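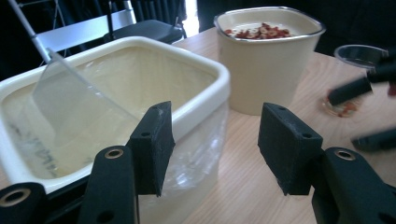
Etanden prepares and packs liquid bases for restaurants, canteens and small food shops. The company was set up to handle one stage of kitchen work, the stage between mixing and portioning, and most of our equipment and floor space is still given over to it. Bases are held in open rectangular tubs with rounded corners and a thick rolled rim. A clear plastic liner bag goes into the tub before filling, with the spare length folded out over the side so that it hangs below the rim. A flat-bladed clear scraper with a long thin handle is used in the tub. Taller containers with flared walls are used for bases that carry a garnish, such as the pale one with chopped red and orange pieces floating on top.

What we make

Our range is divided into 2 lines. Prekum covers plain bases, pale in color and smooth, supplied without pieces. Irnetti covers bases finished with chopped vegetables or spices. Garnish is added at the table after the base has been poured. Pieces tend to gather at the surface, so Irnetti products are stirred again before each portion is drawn.

How we work

Each batch is prepared to a written sheet that lists ingredients, order of addition and resting time. The largest batch we accept is 300 liters – anything above that is split and recorded as separate batches. Liners are used once. Tubs are washed, inspected for cracks at the corners and stacked upside down. Scrapers are checked for nicks along the blade and replaced when the edge is no longer straight.

Where we are

Preparation and packing take place at our Fawzy Road building, which has 2 rooms: one for wet work and one for dry goods and labels. The loading door is on the dry side. Collections are made in the morning by arrangement.

Orders and samples

Samples of both lines are available to trade customers. New recipes are taken on in September, after the summer orders have been cleared. Please send the recipe, the expected volume and the container type with your first message – we cannot quote without all of them.

Page last revised May 15, 2025.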